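Notebook, paper and packaging bench. October, started 8:40

Continuing from the last entry (handle pull, second series). I write this mostly for me and for Thenmozhi, who will take the bench next month, so I try to put the small things also.

Question is still the same. The twisted paper handles from the new supply come loose from the patch at lower load than the old ones. Not always. Maybe one bag in each small pack. The shop in Pirstead complained first, then two others. Funetitz says the glue is the same as before and the paper is the same as before. I believe them about the glue. About the paper I am less sure.

Setup today: bag hanging by both handles from the bar, load goes in as sand in a cloth sack, so the bottom is pressed evenly. Last time I used steel weights and the corner of one weight cut the bottom sheet before the handle did anything, so these three results I have crossed out on the previous page. Please do not use them.

Loading in steps of 100 g, wait 80 seconds between steps. I know that Nilton prefers a shorter wait. When I waited shorter, the values were higher and more scattered, because the glue creeps slowly and does not have time to show it. I keep the 80.

First bag, old stock: went to 3,907 g and then the patch peeled from the left side, slowly, with some paper fibers pulled out of the wall. This is the good kind of failure. The glue was stronger than the paper.

Second bag, new stock: 2,680 g. Patch came off clean. I could see the glue line on the wall still shiny, almost no fibers on it. So the glue did not go into the paper. It only sat on top of it.

I repeated the second bag with the other handle, holding it with a clamp in place of the broken one. The result I do not write as a number because the clamp changes the geometry, but the patch came off clean also. Same shiny line.

10:15. Humidity. The hygrometer near the window and the one on the shelf do not agree again. I moved both to the shelf and left them side by side during coffee. They still do not agree. I wrote to Nilton to ask which one was calibrated the last time. Until he answers I use the shelf one and mark all values with "S".

While waiting I looked at the samples in the other group, the ones with printed pattern outside and white inside. Inside is where the patch is glued, so for us the print should not matter, but it could matter if the varnish from one sheet touches the back of the next sheet in the stack. Jelínek wrote something about this in the margin of the old binder: "set-off, check the reverse side." It is a short note and he did not explain more. I think he means that some varnish can transfer to the white side before it is dry, and then the glue meets varnish in place of paper.

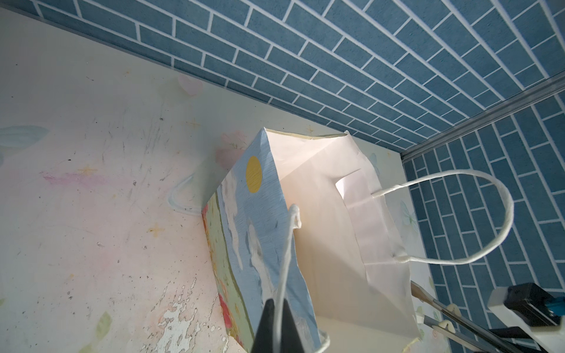 Gift bag, sky print outside, plain white inside, twisted-paper handles.

Simple test for varnish on the reverse: one drop of water with a little food dye, put with the pipette on the white side. On clean paper it spreads in a few seconds and makes a soft edge. On varnish it stays round. I cut pieces from bags which I will not load, old stock and new stock, always from the same height under the top fold.

Old stock: spreads everywhere.

New stock: spreads in most places. On two pieces I found a zone where the drop stayed round for much longer, and when I tilted the piece it rolled. I drew a pencil line around these zones and put the pieces in the envelope at the back of this notebook. Do not throw the envelope.

This fits with the clean peel. It does not prove it. The zones I found are not exactly at the patch position, one is lower than where a patch would be. I need pieces with the patch removed, and for this I must find how to remove a patch without pulling the fibers or wetting the wall. Heat maybe. The glue softens before the paper is damaged, but I don't know if the varnish also moves when warm. If it moves then the test tells me nothing.

11:50. Thenmozhi came by. She says to ask Plotadel for unglued sheets directly from the press, one from the top of the stack and one from deep inside. If the deep sheet shows more round drops than the top one, it is the pressure in the stack. This is better than my idea with heat and I should have thought of it. She writes the mail because she knows the person there.

She also asked why I do the drop by hand. Answer: the small pump is with Nilton.

Afternoon. Nilton answered. The window hygrometer is the calibrated one, so my shelf values are wrong by the difference. I corrected them in red, did not erase the first ones. The difference is small and I don't think it changes anything for the handles.

One more new stock bag loaded after lunch. Stopped it in the middle because the bar was not tight in the left holder and it turned a little. No value. Tightened the bar. The wing nut there is worn and should be replaced, I put it on the list by the door.

To do:
- sheets from Plotadel, wait for the reply
- drop test again with the same dye, the bottle is nearly empty
- ask Funetitz how long the sheets rest before gluing. They told me once on the phone and I did not write it down
- wing nut

Bench is left as it is, sand sack under the table.

Contact: bench phone or the shared mailbox | © Packaging workshop notebooks | Back to top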